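3.2 Desktop units and the order of work inside the case

The second group of equipment came from the refurbishing workshop in Derncombe, which takes in office desktops from schools and small firms in the area. Over one January intake the workshop logged 1,551 units. We followed 15 of them from the receiving shelf to final sorting, and Esben Ragnarsson and Elsa Hakala kept written notes of each step the technicians took and of each time they stopped to look for something or change their grip.

The units were all opened with the side panel off and the case lying flat. Technicians were told to work as they normally would. Most of them began with the cables. A desktop case of this age usually holds more cable than the parts strictly need, and the spare length is folded back across the board or tied to the chassis. Until it is moved, it is hard to judge which connectors are free and which are still under load. Paper tags left by earlier repairs were read when they were legible and otherwise ignored.

The processor was normally the next part to be checked. On the boards in this group it is held under a metal load plate with a retention lever, and the technicians raised both before deciding whether the part was worth keeping. Two of them preferred to lift the processor out at once. The others left it resting in the socket until the memory and drives had been dealt with, on the grounds that an exposed socket is easily damaged by a loose plug. Figure 4 shows a board with the lever up and the processor in place.

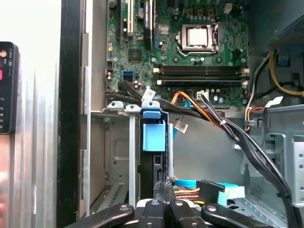 Figure 4. Open desktop unit with the load plate raised, memory slots empty, and cables lying across the lower part of the board.

Memory gave little trouble. The slot latches open with a fingertip, and the modules were set aside in a tray for testing. Expansion cards were slower, mainly where a bracket screw had seized.

Drive cages accounted for most of the long pauses in the notes. Some are released by a plastic latch and some by screws, and a technician who had just finished one type often tried the same movement on the next. Rūta Priedītis, who supervised the bench during our visits, had already asked for units to be grouped by case model before opening. This had been done for part of the intake only – the receiving shelf was too short to keep the groups apart – and we return to the effect of grouping in Section 4.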